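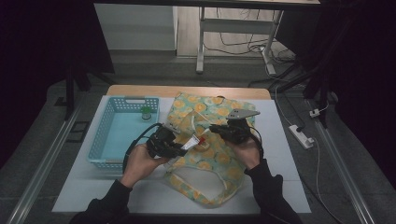 I've been showing the Wareo setup how to pack a bag since November, and most of what I've learned is about slowing down. You hold a gripper in each hand and do the job yourself, and the recording becomes the lesson. Small tubes are the worst. With the white one with the red cap I pinch it between both grippers and keep it level over the lemon-print bag, which is a habit I picked up after letting go too early a few too many times. The cloth folds in on itself and the strap likes to catch a fingertip. The blue basket is easy by comparison because the sides stay put.

Lợi Đàm looked over my Tuesday batch and threw out 11 of 145. Eight were my fault for pausing halfway while I worked out which hand should go next. A pause that long gets learned like anything else - so now I decide the order before I hit record. The other three had the cable dragging on my wrist.

I also tried going faster, 12 seconds a try. It felt fine at the time and looked terrible on playback. Back to the slow way.

Next up is the same job with the bag closed at the start. I expect to be grumpy about it.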